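The Dishes That Don't Match

We have lived on Prillwood for six years now and I don't think we have ever owned two plates that were bought together, apart from one short period in our first year. My aunt gave us a boxed set as a housewarming present, all plain cream, five of everything. By the next October there was one saucer left. I still have it. It sits under the basil.

After that I stopped buying sets. I pick up one piece at a time, mostly from the charity table at Dosthorpe, where nothing costs more than a couple of dollars and you have to check every rim with your thumb for chips. Akash Pant, who I used to share an apartment with, thinks this is a terrible way to run a kitchen. He likes a stack that stacks. I see his point every time I try to fit bowls of different sizes into a cabinet.

What I like is that I can tell things apart. If you hand me a white plate I don't know anything about it. The yellow dish I know right away. It's mustard on the outside and glossy, with a thin dark line around the edge and little line drawings inside with a bit of red between them. I use it for olives, lemon wedges, or the tea bags nobody wants to walk to the trash. It's good for anything small.

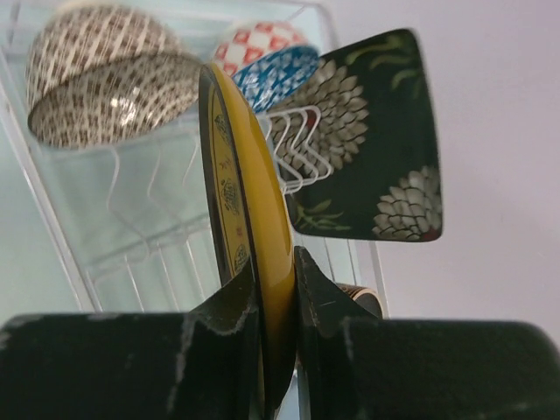
The yellow dish, with the rack behind it.

The rack is white and nothing special. I had a bigger one before, a two-level Delletti, and I got rid of it when I noticed we were using it as a cabinet. Things went up there and stayed for a week. With a small rack you have to put the dishes away or you can't wash the next ones.

I do have an order for loading it, and it hasn't changed much. Plates first, standing up. The dark green square one takes more thought than a round plate does, because the corners catch if you lean it the wrong way. Then the bowls, tipped so the water runs out. The brown and cream bowl is the one I reach for at breakfast. The smaller one is red and white on the outside and blue and white on the inside, so it looks like a different bowl depending on where you stand. The brown cup goes wherever there is room left.

Glasses I dry by hand with a towel. I've read that you shouldn't, on account of lint, but I have never had a guest complain.

Chips: I keep a piece if the chip is on the foot and throw it out if it's on the rim. I made one exception for a gravy boat and regretted it. Glue doesn't hold up to hot water, at least not the kind I buy.

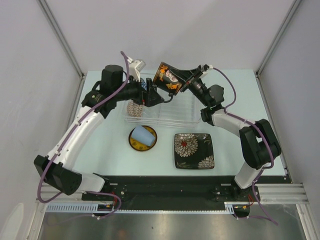 Mugs

Mugs are the part of the kitchen where I have no discipline. We have more than two people can use and I keep bringing them home.

The black one with flowers is my favorite at the moment. The flowers are orange, with some yellow, and there's a pinkish-white design in the middle with dark red in it. It has thin orange-gold trim near the rim and again near the base. I don't put it in the microwave because of that trim. It may be perfectly safe, but I saw what happened to a gold-edged saucer once and I'm not going to test it.

Zoltán Medve gave me a tall gray mug from Howlader when he moved away, and I use that one for soup. The handle is too small for my fingers, so I hold it around the middle with a dish towel.

My rule since April 2019 has been that a new mug means an old one leaves. So far I've followed it twice. Next up is the shelf over the stove, where I still haven't found a place for the teapot lid.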